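Progress report to the Losano fund, December 24, 2020

The open day at the Wirnon site took place as planned, with 46 visitors across two sessions. Breltell staff ran the demonstration of the hand-held grippers on household cloth, including a maroon piece laid on a printed blanket.
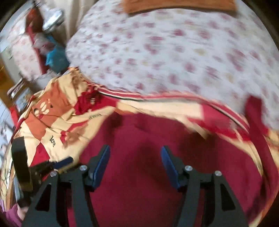

Report no. 23, p. 4

Visitors asked mostly about training time and cost. We have logged roughly 723 handling runs to date. The target is 1008. Tanabe has asked for a second visit in January, and the travel cost fits within the current budget.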